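Learning to work next to the arm: a talk with Rosemarie Reinholz

Rosemarie Reinholz has worked at the Taltby drinks warehouse for many years, and now she leads the packing line. I met her in the canteen before the late shift.

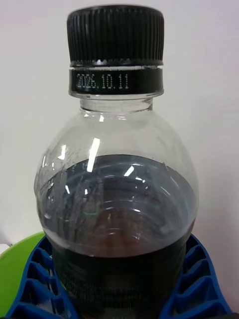
The first robot arm started in September, on the table for mixed orders. Before, two people picked bottles there by hand, up to 200 in one hour. "My wrists knew every cap," says Reinholz. "In the evening I could not open a jar at home."

Today she checks codes and fill levels, and she teaches the arm new bottle shapes. The training by Fliseck, the supplier, took 30 hours. She found it too short. "They showed us the buttons, but a bottle that slips – this we learned alone."

Did somebody lose a job? She thinks before she answers. Of the 136 people on the site, none was dismissed, but one colleague moved to the Valente hall and did not like the change. "He misses the talking. At the table we talked all day. With the arm you must listen to it, because the sound changes when the grip is bad."

She would like the pause button closer to the chair, and has asked for it in writing. The answer has not come yet. Then the bell rings, and she takes her gloves and goes down to the line.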